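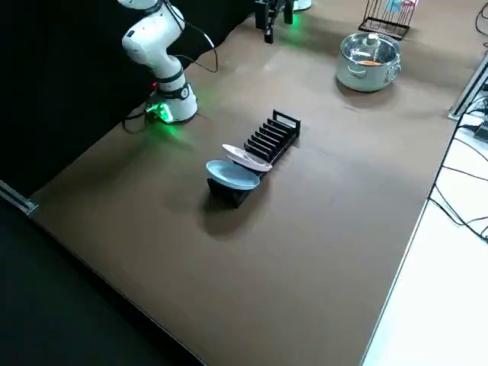 How long does it take to get a stem cell donor kit in the mail? Mine took six days, and I had the swabs done before my coffee got cold!

6/24/18

So I'm on the registry! I signed up at the Grindmont drive after hearing about a little boy at the Gilico clinic whose parents are still waiting on a match (leukemia, and he's only 2). They had up to 600 people come through, which just thrills me. You swab the inside of your cheek, seal the envelope, and off it goes. I keep thinking about those parents opening their mail. The walk for the kids' ward is in October and I've already put my name down – I want to raise $100 before then. New shoes first, mine are falling apart.

Home | Diary | Older | Newer | Contact

Comments

stanaron_mom: Just ordered my kit, thank you for this!

pk77: Is there an age limit? My dad wants to join too.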